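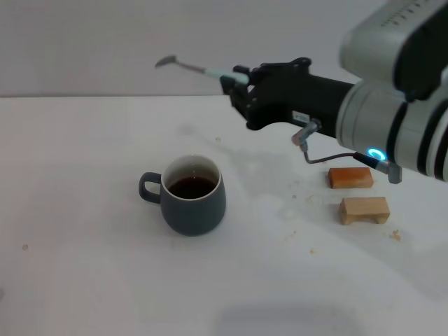
Minutes of the tableware specification meeting, Plisbridge office, December. Henrique Morais took the chair at 9:30. The minutes of the previous meeting were accepted with one correction: the Hundley quote excludes freight. The first item was the mug for the staff dining rooms. The agreed form is the dark gray one with the rounded body, loop handle and white glazed interior. Two points were recorded against it. The white interior will show coffee staining sooner than a dark one, and the taper toward the base reduces the footprint, so the existing dishwasher racks need to be checked for fit.

**2. Quantities and price**

Hundley quoted 2,724 for the first order of 300 mugs, delivery excluded. Ollen has not yet quoted on the same quantity. Its earlier figure was for a straight-sided mug and cannot be compared. The chair asked that both suppliers price the same drawing, revision 2, and that breakage in transit be stated separately.

Agreed: no order to be placed until the Ollen quote is in.

**3. Glaze and wash testing**

Tomar will run the wash test on samples from both suppliers. The cycle count is fixed at 300, at the temperature used in the Plisbridge kitchen. Samples are to be inspected for crazing at the rim and for dulling on the outside. Metal marking from spoons was raised - it is to be logged separately and does not count as a glaze failure.

The question of handle strength was deferred. The present method loads the handle vertically only, and Ollen has asked for a side load to be added.

**4. Exterior color**

The dark gray stays. A second, paler gray was discussed for meeting rooms. Opinion was divided, chiefly on whether two colors would become mixed in the racks within a few weeks. No decision. 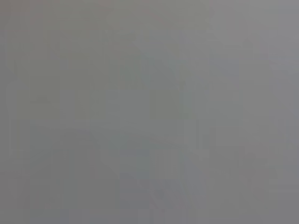
*Item 4: pale grays, low contrast.*

**5. Actions**

- H. Morais: send revision 2 of the drawing to Hundley and Ollen.
- Hundley: confirm freight and lead time in writing.
- Tomar: reserve the test washer and report the rack fit.
- Ollen: submit the proposed side-load method.

**6. Other business**

Saucers are outside the present budget and were not discussed. The sugar bowl lids remain open from the last meeting.

The meeting closed at 10:40. The next meeting will be called when the Ollen quote is received.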